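Laundry folding set, part 2 (pants). Notes by Anoma Bhattacharjee, checked by Neelam Chaturvedi, March. Still messy, fix later.

## What's in here

- 260 clips, one folding try per clip
- soft stuff on a blue cloth, mostly the olive pants
- split into 4 folders, see `folders.txt`
- file names start with `sena_`, the old ones start with `orkex_` (same layout, don't rename!!)

## Setup

Work table, blue tablecloth, carpet floor. Cloth stays on for the whole set. Smooth it flat by hand before each try, small creases are ok, big ones confuse the labels.

Pants start crumpled. Target is a rough rectangle, folded lengthwise, waistband at one end. Doesnt have to be neat. Wrinkles fine. Pocket inside out = still counts, add `pocket` in the notes column.

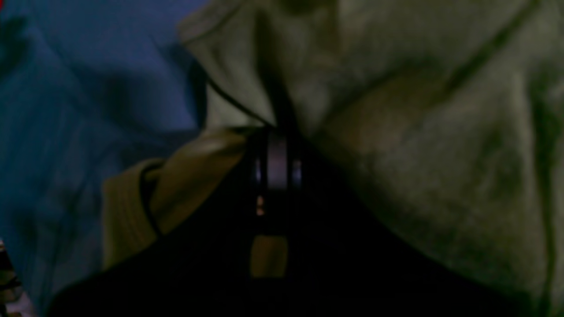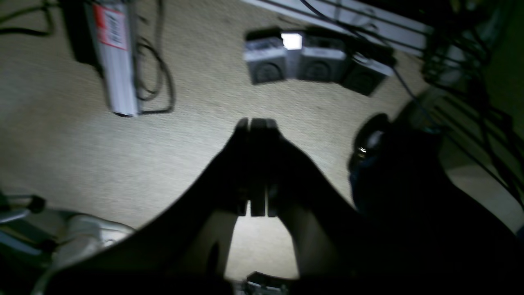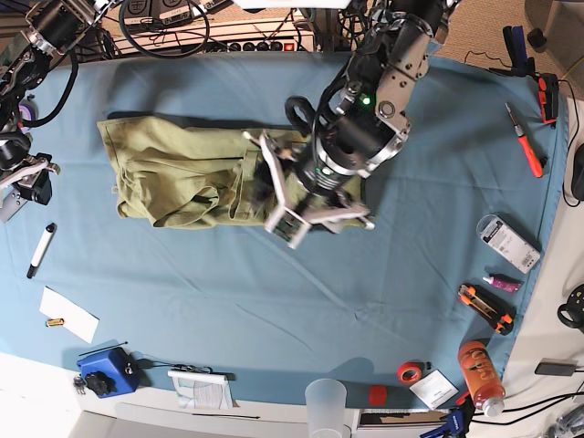
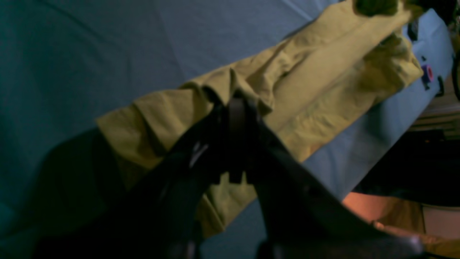

## Labels

| label | meaning |
|---|---|
| `flat` | fabric lies open, no fold yet |
| `half` | one fold in, edges within a hand width |
| `done` | rough rectangle, nothing trailing |
| `lost` | slid off the cloth or bunched up again |

Color names are by eye. Close-ups shift a lot with the light, so go by the garment list and not the pixels. Neelam wants "olive" everywhere, I had "green" in the first 100, those are being changed over.

## Known problems

- 28 clips have no end label. Skip them for now
- paper and small stuff left on the cloth in places, not labeled
- cuffs vs waistband mixed up in folder 3, seperate pass needed
- some clips very dark

## To do

- [ ] recheck `lost`, Chaudhary list and ours don't match
- [x] drop doubles
- [ ] towels from Flirnville, own folder or merge?

Questions to Anoma, label arguments to Neelam.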